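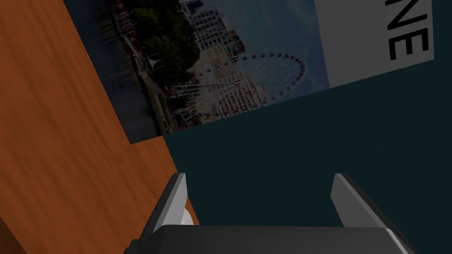

Drideo bench sim pack — worth the money?

Posted in: Robotics > Software and simulators > Reviews and buying advice

Print this thread | E-mail this thread

toko_bench
I've been using the Drideo bench pack for a few weeks and couldn't find a proper write-up before I bought it, so these are my notes. I paid £498 for the standard licence through Tripathi. For that you get the tabletop rooms, a parallel gripper model, the wrist camera and a set of scripts for recording runs.

Installing it took an evening. The manual assumes you already have your drivers sorted and skips straight to the first demo. Once it was running it stayed running, and I've recorded 700 episodes with one crash, which I'm fairly sure was my own script.

The good part is the wrist camera. Both fingers are in view at the bottom, where you'd want them, and when the wrist rolls over, the whole room rolls with it. In one of my runs the table edge goes off at a steep diagonal and the poster with the big wheel on it is lying on its side. My old simulator only let me have the camera bolted above the table, and anything I trained on it fell over as soon as I moved to a wrist view.

The less good part is the lighting. The default is dim. You can raise it in the settings file but there's no slider.

mossgate
How is the contact handling? That's what I'd be paying for. I can get a nice-looking room anywhere.

toko_bench
Fine with blocks and cups. Poor with anything thin. A playing card flat on the table goes straight through the fingers about half the time. They say it's being worked on.

pellworth
I had this on trial and sent it back. I'll disagree on the rooms. The table is always the same streaky orange wood and the wall behind it is plain. I trained a small pick policy on it and it did well in the sim and badly on my real bench, which is grey laminate with a pegboard behind. For £498 I expected a few more surfaces in the box.

mossgate
Isn't there a texture pack for that?

pellworth
There is. It's another £200. That was the point where I asked for my money back — which they did pay promptly, to be fair to them.

toko_bench
You can load your own textures without the pack. Drop them in the materials folder and edit the room file. I swapped the table top for a photo of my own workbench and it took ten minutes. I agree it ought to be easier, and I agree £200 is steep for pictures of tables.

pellworth
I did try that. The table worked. The wall came out stretched and I gave up on it. If I've got to fix the room file by hand I may as well use one of the free ones.

Amedeo Pace
I look after support for the bench pack. The stretched wall is a known fault in the room file: the wall takes its scale from the table. Set wall_scale to 1 on its own line and it will load properly. I'm sorry that isn't in the manual yet. It will be in the December update, along with two more light levels.

pellworth
Thanks. I'd have liked to know that while I still had the trial.

hobnail
Can I ask a beginner's question? I've got a real Tarnov arm at home, the small one. Does the gripper in this pack behave like a real one, or do I need to build my own model of it?

toko_bench
It's a generic gripper. Wide flat body, two fingers, grey. The opening width and finger length are both in the config so you can get near the Tarnov, but the fingers in the pack are blades and I believe yours are padded. I'd measure yours and put the numbers in before recording anything. I didn't bother the first time and had to do the lot again.

hobnail
Mine are padded, yes. I'll get the calipers out.

mossgate
Does it matter that the fingers are always in shot? I've seen people mask them out.

toko_bench
I leave them in. On a real wrist camera they'd be there as well, and the policy seems to use them to judge how far off it is. I tried masking on one batch and it got worse at lining up. Just one batch though, so don't take it as gospel.

pellworth
I got the opposite. Masked was better for me, but my real fingers are black and the ones in the sim are light grey, so that may be all it was.

mossgate
That would do it. Can you recolour them?

Amedeo Pace
Yes, the colour is in the gripper config, separate from the room. Body and fingers can be set independently.

graftonlane
I've had the pack for 18 months on the older licence. My view is that it's good value if you need the wrist view and record a lot, and poor value if you only want to try one or two tasks. The recording scripts are what I'd miss. They save the joint positions and the camera together, properly lined up in time, and I wasted most of a winter trying to do that myself. Updates are slow, though. I've had two in that time and one of them broke my saved rooms.

mossgate
Did they fix the rooms?

graftonlane
There was a converter a fortnight later. It worked on all but the ones I'd edited by hand, which I redid.

hobnail
Is the trial still going? I can't see it on the Tripathi page.

toko_bench
You have to e-mail and ask. Mine came through the same afternoon.

pellworth
Do the wall first while you're on the trial, and try it with something thin. Those were the two things that decided it for me.

hobnail
Will do. I've e-mailed them and I'll post back when I've got it running with the Tarnov measurements in.

Filed under: simulators, grippers, wrist cameras, user reviews

We use cookies to keep you logged in and to count visits to the forum. Accept all | Manage settings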